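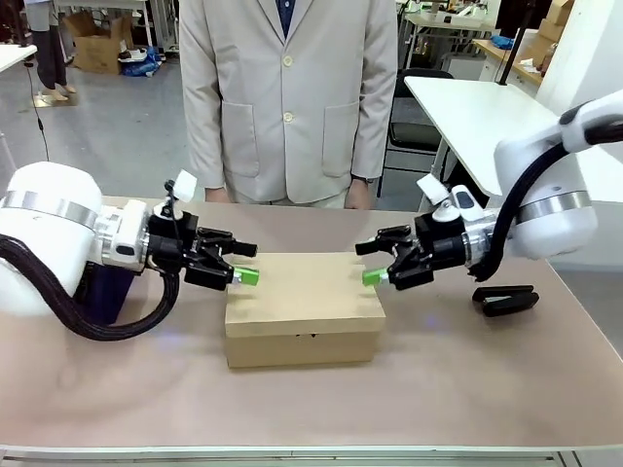
Visitor Flow and Wayfinding in the Old Quarter of Ladavau

Project report, Tourism and Destination Management

1. Background

Ladavau is a river town with a compact old quarter and a longer, less visited waterfront. Its regional museum reopened in spring after a lengthy refit, and the former customs hall now holds a permanent exhibition on the salt trade. Both sites are promoted together under the Indano Trail, a signed walking route that starts at the railway station and ends at the ferry landing.

The tourism office asked whether visitors who begin the trail complete it. Ticket sales suggested that they do not. The customs hall sits past the halfway point and sells far fewer tickets than the museum, although a combined pass covers both.

2. Aim and scope

The project set out to find where walkers leave the trail and whether signage is a factor. Coach groups were excluded because they follow a guide. The study did not look at prices, opening hours or the content of the exhibitions.

3. Method

The route was divided into 12 segments, each running from one decision point to the next. A decision point was defined as any place where a walker could reasonably take more than one path. Every sign was logged by segment, with its height, the direction it faced and the distance at which it could first be read.

Short interviews were held at the ferry landing and at Sukprasert Square, where the trail meets the market. A total of 498 responses were usable. Respondents were asked where they had joined the trail, which sites they had entered and whether they had used the printed map, the Astine audio guide or signs alone. Interviews took place in May, between 10 am and 4 pm.

4. Results

4.1 Drop-off points

Most departures occurred at 2 segments. The first is the exit from Sukprasert Square, where the trail turns left behind the covered market and the wider street continues straight ahead to the shops. The second is the stair beside the old mint. Walkers with prams or luggage turned back at the top, and the step-free alternative is marked only at the bottom.

4.2 Signage

Signs in the first part of the route were consistent in colour and height. Beyond the square, 3 different designs are in use, left over from earlier schemes. One older sign still points to a visitor centre that has since moved. On market mornings, awnings cover the bracket sign on the corner of the square.

4.3 Use of guides

Respondents with the audio guide were more likely to reach the customs hall than those relying on signs. The guide gives a spoken direction at each turn. Map users fell between the two groups. Several said the map did not show the stair.

5. Limitations

Interviewing at the ferry landing favours people who finished the walk, and the square sample only partly corrects for this. Weather was dry throughout, so the results may not hold for the winter season. Interviews were in English and French only. Repeat visitors were not separated from first-time visitors in the coding.

6. Recommendations

Replace the bracket sign at the square with a freestanding post at the kerb, clear of the awnings. Mark the step-free route at the top of the stair as well as the bottom, and add both to the next printing of the map. Remove all signs from earlier schemes beyond the square before any new ones are installed. Show walking times to the customs hall, in minutes, on the museum forecourt panel.

A second round of interviews in December would allow the low season to be compared using the same questions and segments. The segment log and the interview form are in Appendices A and B.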